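Uzor Court Residents' Association
Minutes of the April meeting
Held in the ground floor lounge, 7:00 p.m.

Present: the chair, the secretary (writing this), nine households, and the representative from Kiltetti, our managing agent, who joined by phone from what sounded like a car wash.

Apologies: three households, and the second phone line we were promised in the winter.

1. Minutes of the last meeting

Approved after one correction. The chair did not "storm out" over the bike room. The chair left briskly. The secretary has amended the record and would like it noted that the door still needed a new hinge.

2. Matters arising

The lobby bench has been returned. It came back with a cushion it did not leave with. The cushion was accepted with thanks.

The sign reading PLEASE CLOSE DOOR FIRMLY has been replaced by one reading PLEASE CLOSE DOOR. See item 1.

3. Hallway lighting

Kiltetti reported that the timer on the second floor is working as designed. Second floor residents asked who had designed it. The lights go off before a person of average speed can get from the elevator to 2F, and 2F does not consider herself to be of average speed. Kiltetti will ask for a longer setting. A motion to leave a flashlight on the windowsill in the meantime carried, with 2C abstaining on the grounds that it was his flashlight.

4. Electrical work in the common areas

The contractor, Ciltinard, has quoted $433 to replace the breaker enclosure in the laundry room. The quote covers labor, parts and something called "site attendance," which the chair understands to mean turning up. Several members felt this ought to be free. Kiltetti said it is standard. The meeting asked for it to be itemized anyway.

There was a long discussion about whether the new box should have a see-through lid. In favor: you can look at the switches without opening anything. Against: 3A does not want to look at the switches. It was pointed out that 3A does her laundry elsewhere. The lid passed on a show of hands.

Residents are reminded that the laundry room will be without power for one morning, and that notice will go up by the mailboxes. Anyone with a load in the machine at the time will be reunited with it later.
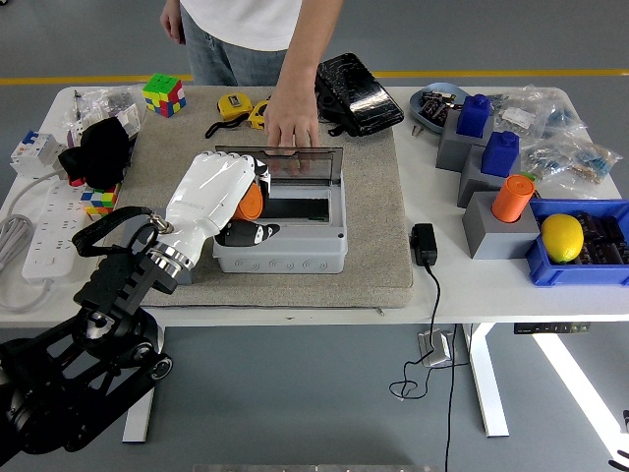
5. Garden

The raised beds have been claimed, all of them, mostly twice. The secretary read out the sign-up sheet, which by now includes arrows. It was agreed that a bed belongs to whoever's name is lowest on the page without a line through it, and that lines may only be drawn by the person being crossed out.

The request for a compost bin was held over again. Supporters say it will not smell. The household whose kitchen window is directly above the proposed spot asked if supporters would like to swap apartments. No takers.

Skotent Nursery has offered us $100 in store credit toward shrubs if we put their leaflet in the lobby for the summer. Accepted. A suggestion that we hold out for more was not seconded. The meeting then spent longer on the choice of shrub than on the whole of item 4, and settled on "something green that minds its own business."

6. Noise

One written complaint, unsigned, in handwriting everyone recognized. It concerned a trombone. The trombone was present and said it only practices before dinner. The meeting asked what time dinner was. Quiet hours remain as they are, starting at 9:00 p.m., and the trombone has agreed to try the mute it was given at the holiday party.

7. Money

The balance in the social fund is $145. Last year's summer cookout went over budget on buns. This year the chair proposes buying buns after people have said whether they are coming. This was described by one member as "a bit corporate" but carried.

8. Any other business

The spare key to the roof is missing. Whoever has it is asked to put it through the secretary's door, and no questions will be asked, although the secretary has several.

4B wished to thank whoever has been watering the plant by the elevator. 1D wished to say that the plant is plastic.

Actions

Kiltetti: hallway timer; itemized quote from Ciltinard; a date for the laundry room shutdown.
Chair: reply to Skotent; door hinge.
Secretary: fresh garden sign-up sheet, in pen.
2C: batteries.

Next meeting in the lounge at 7:00 p.m., date to be posted by the mailboxes. Please bring your own chair if you were one of the people standing.

Meeting closed at 8:50 p.m., ten minutes ahead of quiet hours.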